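3. Site visits and apprentice retention
Krystyna Ostrowski and Belmiro Nogueira
September

3.1 Setting and participants

The firms in this part of the study take on trainees through a shared scheme run from Coddale. Jakubowski does mostly groundworks and drainage, while Perivel is a general contractor with a joinery shop of its own. Both offer visits to live sites before a trainee signs up, but they run them in different ways.

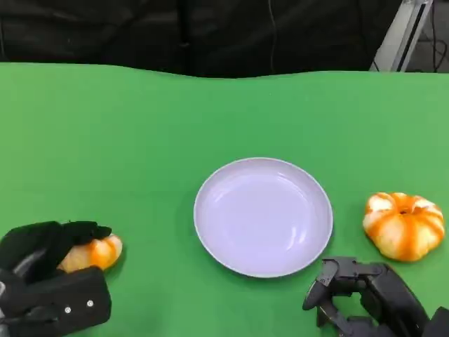
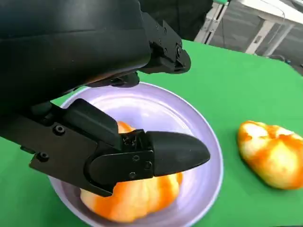
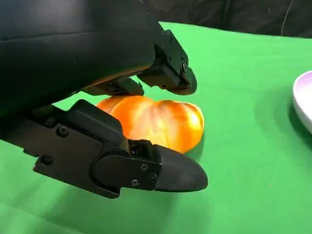

Figure 2. Plate on a green surface (first); gripper at the rim of a bowl (second); gripper with an orange pumpkin-shaped object (third).

We drew on the scheme's own records, which hold 1,251 applications. Each one notes whether the applicant had been on a site visit, which firm hosted it, and whether a placement followed. Records with no host named were left out of the comparison between firms but kept in the overall count. Interviews were held with 70 trainees at the end of their first year, usually in the site office during the morning break.

3.2 How the visits were run

At Jakubowski the visit took up a full working day. Visitors had the same induction as new starters, were issued with boots and a hard hat, and spent the afternoon with one gang. Perivel's visits were shorter. A site manager walked the group round, explained the order of the trades and took questions in the canteen. Almost 9 in ten of the trainees we spoke to could name the person who had shown them round, and this held for both firms.

Trainees who had spent a day with a gang talked mainly about the work itself - the noise, the early start, how much of the job is waiting for deliveries. Those who had been on a walk round talked more about the size of the project and the range of jobs on it. One drainage trainee told us he had "gone home filthy and rung them the next day".

3.3 Limits of the records

Two problems should be noted. The scheme changed its application form part way through, and the older form did not ask about visits made with a school. Some early visits will therefore be missing. We also had no way of reaching people who went on a visit and never applied, so the figures say nothing about whether a visit put anyone off. Tadeusz Baran checked the coding of the interviews against the recordings, and differences were settled by discussion.

Related items
Travel to work among first-year bricklayers - Areti Sarantis
Grutemel: toolbox talks on a split site
Who trains the supervisor? - Radosław Malinowski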